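Unit 4: Ballistic Glass and Opaque Armor in Passenger Vehicles
Course handout, revised Oct 8, 2020

4.1 Scope
Unit 3 dealt with threat levels. This unit covers how a door, its window and the body pillar are treated as one protected surface. Underbody protection is left to Unit 6.

4.2 Opaque panels
Door panels are either hardened steel or pressed fiber laminate. Steel is cheaper and thinner, but adds weight and must be cut before hardening. Fiber panels can be shaped around the window motor and lock rods. Gaps between panels are closed with overlap strips. The strip must extend past the joint on both sides; a butt joint with no strip counts as an open path. 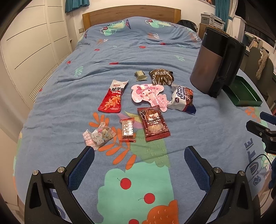 Why is the door seam weaker than the panel next to it?
A round that strikes a seam at an angle can pass between two plates without meeting the full thickness of either one, so the seam depends on the overlap behind it.

4.3 Transparent armor
Ballistic glass is built up from glass layers bonded to a plastic inner layer. The glass breaks up the round and the plastic holds the fragments. Edges are the weakest zone. The Mumberg door used in the lab has a steel lip around the opening for this reason. Measure the lip before fitting the pane and record the smallest value, not the average.

Delamination shows first as a cloudy band or small bubbles near the edge. Heat speeds it up. Panes stored outdoors at the Bruleck yard in July must be checked again before use.

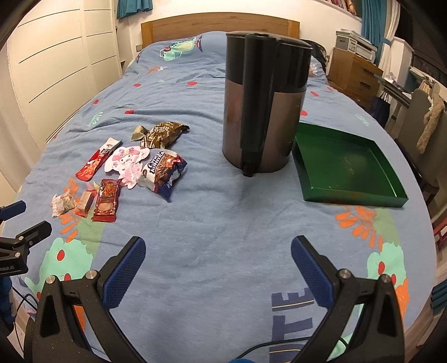
Once delamination has reached the sight area, the pane is replaced. It is not to be rebonded in the shop.

4.4 Weight and hinges
Work the following with the method from Unit 2. A sedan has a spare load allowance of 700 pounds. The opaque kit weighs 199 pounds. Find what is left for glass, hinges and run-flat inserts, then repeat for an allowance of 1,000 pounds. State which hinge class applies in each case. Use the Plosow hinge table.

4.5 Reading
Cairns workshop manual, section 2, door removal and hinge replacement.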